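Mikine 2-Finger Gripper – Bench Evaluation Kit
Sold by Narnholm. Trial units ship from Bulldale.

Black two-finger gripper, wrist mount plate, cable, driver software. For PC assembly and board handling work – memory, SATA plugs, drive bays, small caddies. Not for food, not for washdown.

In the kit
Gripper, jointed fingers, fitted
Spare finger plates, 2 pairs
Hex key and screws (don't lose the short ones, they are a odd size)
Wrist camera bracket. Camera not included
3 sample programs

Fit
Flat finger plates, screwed on, swap in nearly 7 minutes once you've done it a few times. First time, longer. Route the cable before you tighten the wrist, not after.

Tested on
Open tower case lying on its side, slotted aluminum bench, printed fixture plate next to it for the small parts. Na-rae Chae ran the trials against the Seo parallel gripper, same arm, same targets, 22 tries per part.
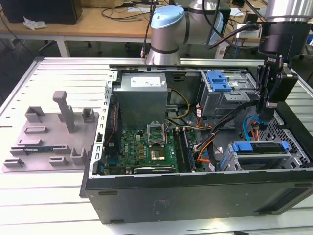 Seo closes faster. Mikine gets in beside a drive cage better, narrower at the tips. Cables are hard for both – a SATA plug wants a slow approach and a light grip, start at the lowest force setting and go up. Memory: grip by the ends, leave the final push to a force-limited move. CPU sockets we don't recomend with standard fingers. Ask about the slim set.

Camera notes
Wrist view matters more than we expected. Fixed camera alone loses the tips once they're down in the case. Ha-neul Maeng wrote the mounting guide, comes as a PDF. Set exposure by hand, bright white surfaces wash out on auto. 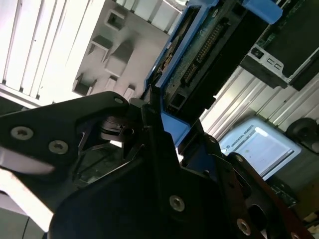
Finger screws are bare silver and do throw glare. Black screw set is a seperate item, in stock from June.

Controller
Runs from a Universal Robots pendant or from a PC. Other arms, ask first.

Loan
Two weeks, return shipping on you. Orders in by Sunday go out in the next batch. Missing screws are charged.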